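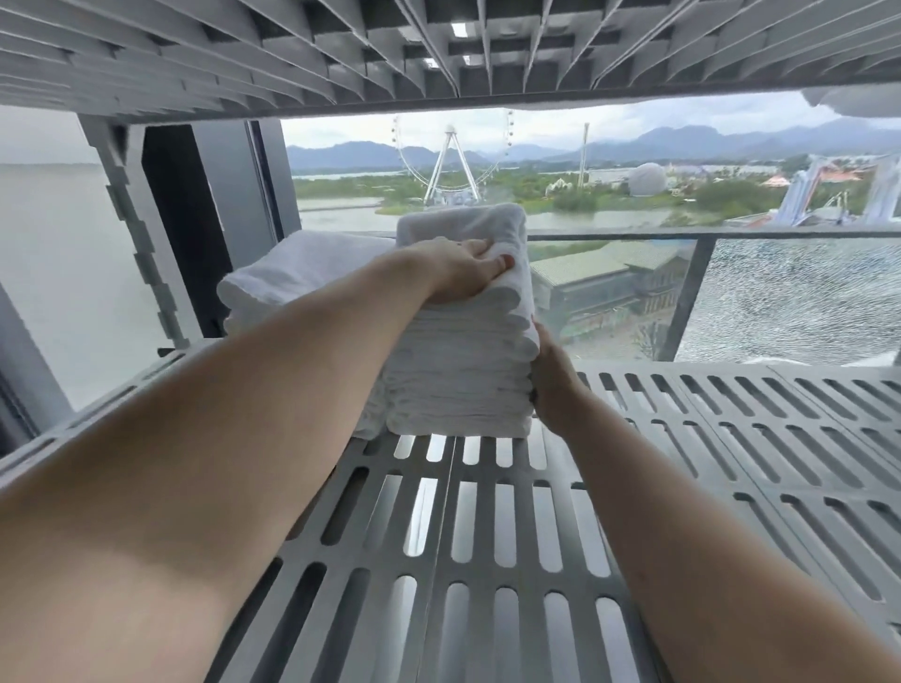
Fundamden is a software package for the segmentation and labeling of manual tasks in first-person video. It was written by Eskil Engebretsen and Diệp Lã at Rivmont, and its labels are used to train policies for two-arm manipulation of cloth. The name covers both the labeling tool and the file format which it produces.

Background

The first version was a small script for finding hand contacts in recordings of household work. Diệp Lã rewrote it in March, when the script became too slow for long recordings. The part for cloth was added later, under the working name Burkala, and this name still appears in the configuration files.

Operation

The program divides a recording into segments. Each segment receives one verb, one object and a role for each hand. The roles are "hold", "move", "press" and "free". When the two hands work on the same cloth, the segment is marked as coupled, and the planner may not separate it into two single-arm actions.

Stacks are treated as a special case. A pile of folded towels has many similar edges, and the contact model often cannot decide which layer a finger is touching. Fundamden therefore stores the pile as one object until a layer is clearly lifted. A hand which supports the side of the pile gets the role "hold", also if it moves a little.

Corner folds are labeled from the moment when both hands pinch the fabric. In the view below, the two hands meet at the front edge of a flat towel and fold a small corner of cloth, so the segment is coupled. The slotted shelf is stored as a support surface - its openings are filled in by the depth step, because otherwise the planner reads them as free space.
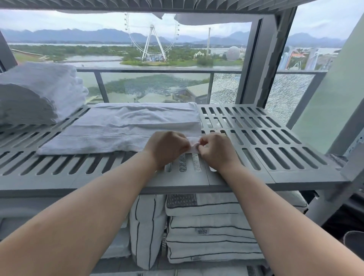

Evaluation

The towel set contains 2000 segments, of which 1472 are coupled. A second annotator, Sitthichai, checked 462 segments by hand. Most disagreements concerned the end of a fold - the annotators did not release the label at the same moment.

Limitations

The format has no field for force. White cloth in front of a bright window is also difficult for the edge detector.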